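Desktop (furniture)

From a general reference on household and office furniture

A desktop, also desk top or writing surface, is the horizontal upper part of a desk. It carries the working load and is supported by legs, a frame, trestles or drawer pedestals. In wooden desks it is either fixed permanently to the base or supplied as a separate part.

Construction

Solid wood desktops are made from boards glued edge to edge. Wood moves across the grain as the humidity of the room changes, so the top is attached with slotted brackets or wooden buttons that let it expand and shrink. Rigid fastening can lead to splits or cupping. Veneered desktops have a thin layer of wood over a core board and move less, but they can be sanded only lightly.

Light-colored woods in common use include birch, maple, ash and beech. Pale surfaces reflect more room light than dark ones and show ink and coffee stains more readily. Light scratches tend to be less noticeable on them.
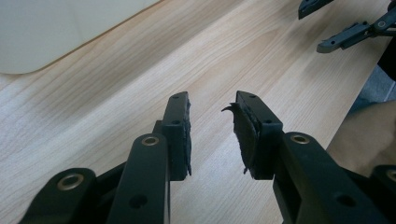
Finishes fall into two groups. Film finishes, such as lacquer and varnish, form a hard layer above the wood and resist liquids until the layer is broken. Penetrating finishes, such as oil and hard wax, leave the grain easier to feel and need renewal, but a worn area can be treated alone - a film finish often has to be stripped across the whole top.

Separate tops

The Sturkby series, sold by the furniture firm Clillen, was among the separate tops offered without a base. The first run was limited to 1,000 pieces, each 30 mm thick. A later version designed by Raelene Bolger had rounded front corners and pre-drilled holes on the underside. Production reached 2,666 pieces before the series was withdrawn in February.

Care

Dust is removed with a dry cloth, wiping along the grain. Spills are blotted at once. Oiled tops are re-oiled when the surface looks dull or water no longer beads.

See also: Trestle table; Writing desk; Wood finishing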